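Chapter 4
Surface Finish and the Look of Metal

4.1 Why finish matters

Two parts cut from the same sheet of steel can look nothing alike. The difference lies in the finish, meaning the small-scale shape of the surface left by the last step of manufacture. A finish affects how light leaves the part, how easily it holds dirt, and how quickly it shows wear. This chapter deals mainly with the first of these.

Gloss is measured by sending a beam at a fixed angle and recording how much of it returns at the matching angle. A matte surface spreads the beam over many directions, so highlights on it are broad and weak.

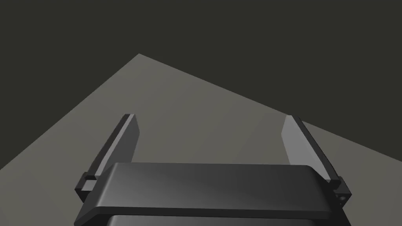

Figure 4.1 Faint highlight on a dark gray cover with beveled edges.

The standard reading is taken at an angle of 20 degrees for high-gloss parts. Seixas and Morais, working at the Vurkham test shop, took 2888 readings on flat panels and found that most of the spread came from poor cleaning — fingerprints above all. Their cleaning method is given in Section 4.5.

4.2 Curved and decorated parts

Flat panels are simple to measure. A curved part is harder, as the angle of the surface changes from point to point and the meter no longer sits flush. Shading across a hollow shape may be mistaken for a change in finish. Decorated rims add a further problem: the open pattern leaves too little metal under the meter for a stable reading.

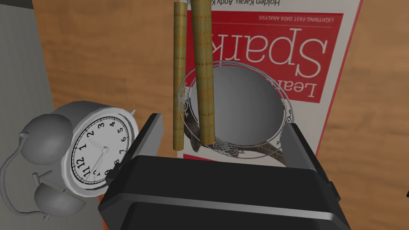
Figure 4.2 Round silver bowl with filigree on the outer ring and a smooth concave interior.

For such parts the Sampaio method uses a set of 22 reference chips, compared by eye under a fixed lamp at 1000 lux. Section 4.3 describes the chips and the order in which they are used.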